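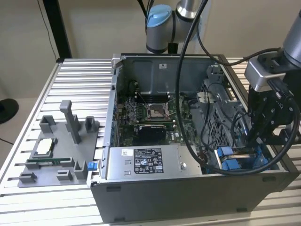 2023-02-14, Nedamden. Quick one tonight, the hall closes early and I still have to lock up the bikes.

The two-arm bench in the back of the Fercombe workshop is up and doing things. Hélder Louro and Luuk Bakker have been at it since the fall, mostly evenings, and as of this week both arms run off one controller and can reach into a full size desktop tower without hitting each other. Mostly without. Members who came by for the soldering night have already seen it, everybody else can come look, details further down.

Short version for people who only read the first bit: the goal is a home-built bench that can strip and refit old office PCs. Memory out, memory in, processor out, processor in, drives later. Project name is Trotport. Do not ask where the name comes from, Luuk will tell you and it takes a while.

## Where it stands

Table is slotted aluminum extrusion, same stuff we use for everything. Hélder wanted a wood top at first, got outvoted, now says the slots were his idea. Fine. Anything can be bolted anywhere, which they needed because the arms moved four times before the reach worked out.

Computer lies on its side, panel off. Socket is empty with the lever up, graphics card and power supply still in their places. Parts that come out or go in get parked on the gray 3D-printed plate to the left of the case. That plate is on its 2nd version. First one warped, second one printed overnight with the door of the printer shut and came out flat. Holders around the outside, a tall post with a hook on top, a recess for the little white part. The files are on the shared drive under "trotport plate", take the newest one, the older one is wrong in the corner and I don't have rights to delete it.

Cables are the headache at the moment. The big black one comes off the top arm and hangs in a loop right over the case. Luuk has a plan with a spring and a pulley. Hélder has a different plan with zip ties. Zip ties are cheaper so you can guess.

Memory is the part that goes best. Straight push, clear click, and Luuk's script listens for the current going up in the gripper motor and stops there. Processor is harder as the lever wants a sideways move before it goes down and the fingers are fat for that. New fingers are drawn, not printed yet. Anyone with time on the good printer, talk to Luuk.

Drive side of the case is what they're working on now. Lots of stuff close together over there: cage, blue plastic tabs, SATA cables, and the gripper plates are wide. The Dell board was picked since we have a whole shelf of the same model and screwing one up doesn't hurt. 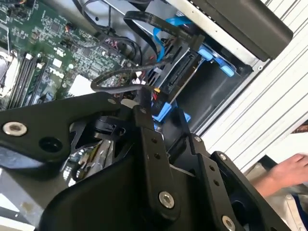

## Money and parts

Total so far is 308 euros out of the workshop pot, not counting the arms, which are Hélder's and stay Hélder's. Most of that went on extrusion and corner brackets from Verbruggen, who did us a decent price on offcuts again. Thanks to them. The rest is bolts, filament and one power brick that died the first evening.

Towers came from a school clear-out. We can get more, up to 50 if we find a dry place to put them. The bike shed is not dry. Please stop suggesting the bike shed.

Still needed:

- M5 T-nuts, any amount, we always run out
- a long hex key set that somebody will not walk off with
- soft cable sleeve, black, wide enough for the fat cable
- a working power brick, 24 volt (check the label, not the plug)
- a stool. the good one went upstairs and hasnt come back

## House rules at the bench

Hélder asked me to put these in. One person at the keyboard, one person at the table, and the one at the table says when. Red button stays where it is, do not hang your coat on it. Sleeves rolled or buttoned. No coffee on the rails, the grooves go all the way along and it ends up in the next project over.

Also if you use the bench table for something else while the arms are parked, put the plate back exactly where it was. There are pencil marks. Being off by a few millimeters means a hour of teaching all the positions again, and last week it was two evenings of that beacuse of someone's birdhouse.

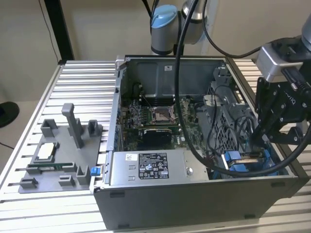
The birdhouse is very nice by the way, it's on the windowsill by the lathe, owner please collect.

## Coming by

Luuk is there most weeknights, Hélder when his shifts allow. Knock on the side door, the bell is broken. Kids are fine with a parent and behind the tape. If you want to learn the scripting side Luuk will do a first evening in April, date to follow on the board next to the coat hooks, places limited by chairs. Bring a laptop with the charger. Basic Python is enough, he has written out the start of it in a notebook and will copy pages.

Next update when the new fingers are on and the processor lever has been tried with them. Questions about the build to Hélder or Luuk, questions about the heating to me, and yes I called them about it, they're coming Thursday.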